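In Defense of Keeping the Breakable Things

2/15/26

My sister and I have moved our grandmother's dishes twice now, once out of her house and once out of mine, and each time somebody kind has asked me why we bother. The dishes came from a shop in Navarrete, where she lived as a young bride, and we don't eat off them much. I understand the question (I've asked it myself, on my knees, with tape stuck to my sleeve) but I've come around to thinking that a home ought to have a few things in it that can break. 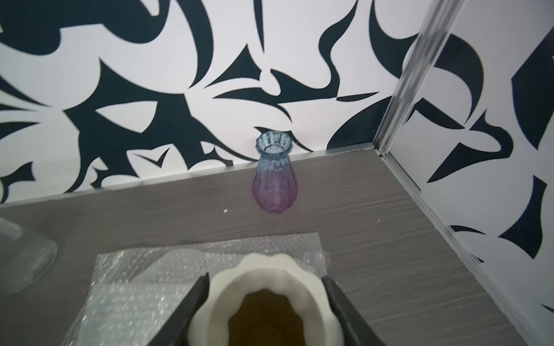
A wavy rim and a good bed of bubble wrap.

When I was growing up in Cumholm, the good bowls came out for birthdays and for company, and we children were allowed to carry them from the age of six or so, with both hands, while every adult in the kitchen pretended not to watch. I can still feel how slowly I walked! I don't believe I ever felt so trusted, and I certainly never felt that way about a plastic cup. We lost a few over the years, of course, and there was a little crying, and then there was cake.

So it makes me sad when people getting ready to move give away everything that needs wrapping. It saves an afternoon, I suppose. But wrapping is a lovely slow job if you let it be one, and you remember who gave you what, and you get to handle each thing before it goes into the dark for a while.

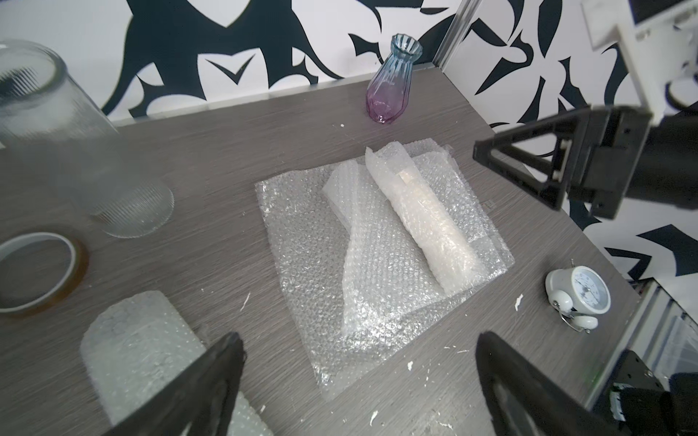

After I wrote a little about this last April, a reader in Leditz answered that her own mother's china had been a burden to three households, that the daughters had quarreled over it, and that the happiest day of her year was the one when she let it go to a thrift store.

I've thought about her letter a good deal, and I can't tell her she was wrong. Dishes nobody loves are just heavy. All I'd say is that she might keep one cup, and drink from it on an ordinary morning, and see how she feels. 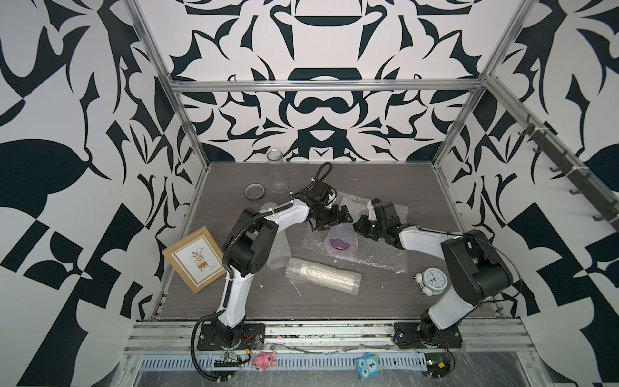 What to Keep, If You Can't Keep It All

Keep whatever you'd be sorry to hear hit the floor. For me that's a gravy boat with a chip in it and the big bowl, and for my sister it's the sugar dish, lid and all. The rest we're offering to the cousins this spring, and they can have the boxes too.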